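Subject: Re: [retail-suppliers] Shelf-edge coupons and the new display fees
From: Ayuba Kwofie
Date: Mar 7, 2026

Replying to the whole list, as two other people asked me the same thing off-list.

> We sell a line of oat crackers through a regional chain and they have
> just sent us a revised fee sheet for end-of-aisle space. The flat fee is
> going up, and they now want us to fund the coupon as well. Has anyone
> else had this? Did you pay, or did you move back to the regular shelf?
> We are small and I can't tell if the display earns its keep.

Yes, we had the same letter from Brorkum. The old rate for us was $400 per store for a four-week slot. The new one is $500, and the coupon redemption comes out of our account on top of that. They were clear that the rate is the same for all suppliers in the snack aisle, so I did not spend much time arguing about it.

What I did ask for was the sales by store for the last two slots. They will send this if you ask the category buyer in writing, but it is not on the supplier portal. Ask for units, not just dollars, or the coupon weeks will be hard to read.

We have product in 34 of their stores. When I sorted the list, the larger stores covered the fee and most of the small ones did not. In the small stores the end-of-aisle display is close to the regular shelf anyway, and I think people who wanted our product were finding it without the display.
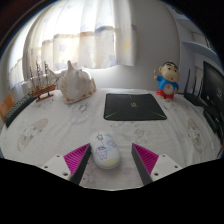 So for the spring slot we are paying for the large stores only. The buyer did not like it at first, because the program is sold as a package, but there is a line in the fee sheet that allows "partial participation by agreement." Look for it on the second page. You have to name the stores before the slot opens and you can't add any later.

On the coupon, check who sets the face value. In our first draft it was left to the chain. We had that changed so that any value above the one we agreed is paid by them. We also put a cap on total redemptions. Fujimoto, our broker, wrote the wording and I can pass it along if you want it. It is only two sentences.

One caution on timing. If you drop the display, the replenishment order drops too, and it takes the system a while to catch up on the regular shelf. We ran out in several stores last year after a slot ended. Ask for a manual adjustment to the shelf minimum for the first two weeks.

I can't speak for Darkitz. We left them before they changed their terms. Wura is still on the old flat fee as far as I know, but their contracts renew in March, so I would read anything they send you carefully.

If anyone has paid the new rate across all stores and come out ahead, I would like to hear what you sell and at what price. Our margin is thin and that may be most of the difference.

Ayuba Kwofie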